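August, half past six in the morning

Woke before the alarm again and walked up to the allotment while it was still cool. The water butt by the shed is down to its last few inches. I gave what there was to the beans and left the courgettes to take their chances. They have had a good run and I am tired of eating them.

The path along the old railway is dry all the way to Skivcombe now. The blackberries on the sunny side are ready, small and full of pips, but the ones under the bridge are still red. I filled the sandwich box and ate a good many on the way back. My left boot has split along the side. I have had that pair for 246 walks by the log at the back of this book, so I can't complain much, though I would have liked them to last until the autumn.

Iqra Hayat rang at nine about the newsletter. She wants my piece on the Griltholm footpath by the end of the month and would like it kept to two sides. I said I would try. The trouble is that the history of that path takes up most of the space before I have got anyone over the first stile. It was moved twice when the quarry was working, and the map in the library shows a line that can't have been walked for years. I may leave the quarry out and put it in the winter number.

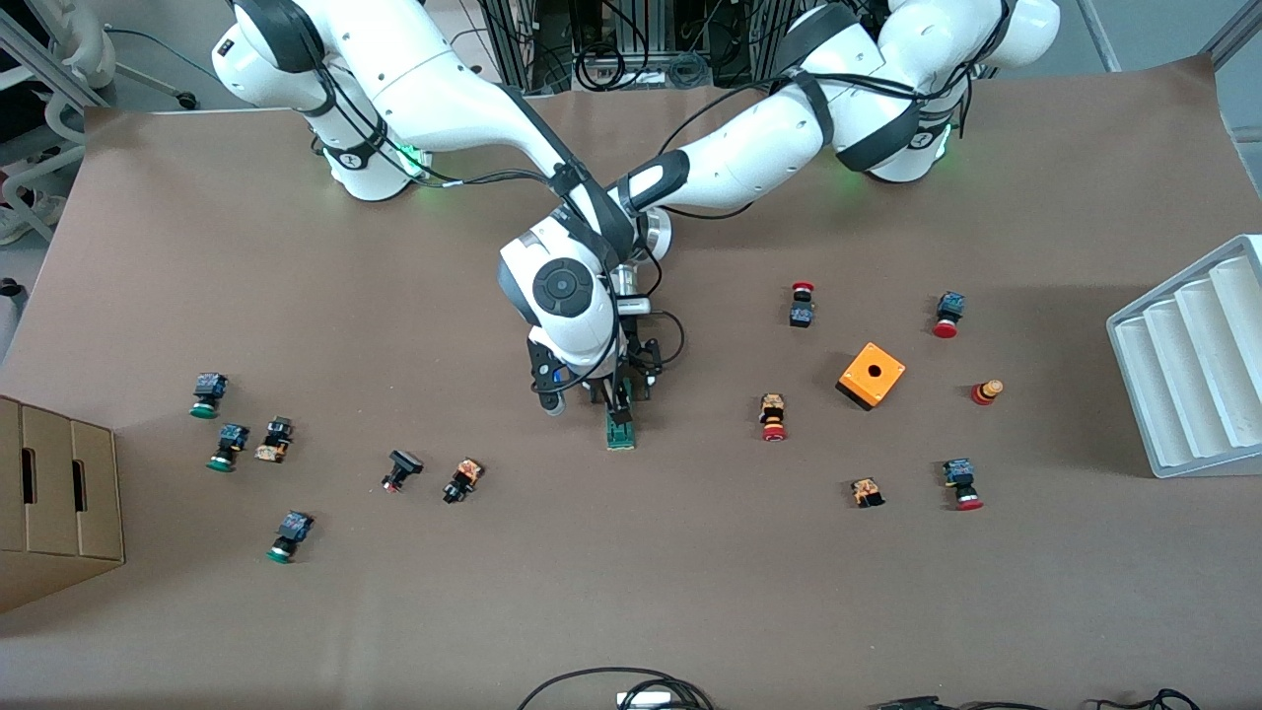
Vol. 4, page 31

Spent the middle of the day at the kitchen table with the footpath notes. Wrote a page and a half, crossed out the half. The part from the chapel down to the ford reads well enough. The part across the top fields does not, and I think I shall have to go and walk it again with a notebook. Last time it was misty and all I wrote down was "gate, then another gate".

Made jam from the blackberries with the windfall apples my sister brought over. Four jars and a bit left in the pan. It set harder than I like. I should have taken it off when I first tested it on the saucer, but I went to answer the door and it was a man asking for the Pacheco house, two doors down. He had a parcel the size of a bath.

The afternoon was too hot for anything. Read for an hour with the curtains drawn, a book about hill farming that I picked up at the Stollance fair. The writer says his highest pasture stood at over 2000 feet and that he climbed to it every day in lambing time. I believed him until he gave the weather for each visit as well.

After tea I went back up with two cans from the house for the tomatoes. One plant has blossom end rot. Picked off the bad fruit and tied up the rest with strips from an old shirt. The plot next to mine has been dug over at last, which will please the secretary. There was a robin on the fork handle and it stayed put until I was nearly at the gate.

Clouded over by eight. Brought the washing in, a bit stiff but dry. Must remember: boots to be glued or replaced, jar labels, ring Iqra about the length, and ask the library if they have an older map.

Bed at ten. No rain yet.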